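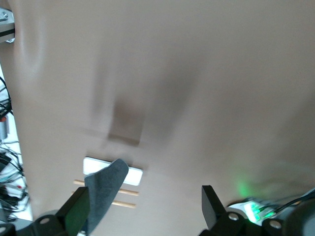
Most asked first — no, the Furkberg strip light doesn't need an electrician. It runs off a plug-in driver, 12V, and the strip peels and sticks under the cabinet. Do a dry layout before you peel anything. A beige tabletop is fine for that, with a couple of thin wooden sticks laid side by side like the two under the white block, to stand in for the channel edges. Then measure. Then measure agian.

**How long is the strip?**
300 cm on the reel. Cut only on the printed marks. Cut anywhere else and that section goes dark, and we can't replace it.

**Can I join two reels?**
Yes, up to two on one driver. Three or more, get the bigger Drurnness driver. Long runs on the small one go dim at the far end.

**Warm or cool white?**
Both. Warm for kitchens and bedrooms, cool for garages and workbenches. Can't switch between them on the same strip, so check the box before you open it.

**Does it dim?**
With the Kwan wall dimmer, yes. Other dimmers — maybe. Some buzz. We only test with the Kwan.

**Mine flickers. What's wrong?**
Loose connector, nearly always. Power off, unclip, push the strip all the way in, close the clip. Still flickering? Try another outlet. After that, email us with the order number.

**Bathroom ok?**
Not this one. Look at the Virham sealed version, part 752. Same brightness, silicone sleeve, costs a bit more.

**It keeps falling off!**
Grease. Wipe the surface with rubbing alcohol, let it dry, press each bit firmly. Rough wood or brick, use the clips (pack of 19, sold seperately).

**Warranty?**
5 years on the driver and the strip. Connectors and clips not covered. Keep the receipt.

**Returns?**
Unopened, any time in the first month. Cut strip — no, sorry.

**When's the black channel back in stock?**
August. Silver is on the shelf now, same size, same end caps.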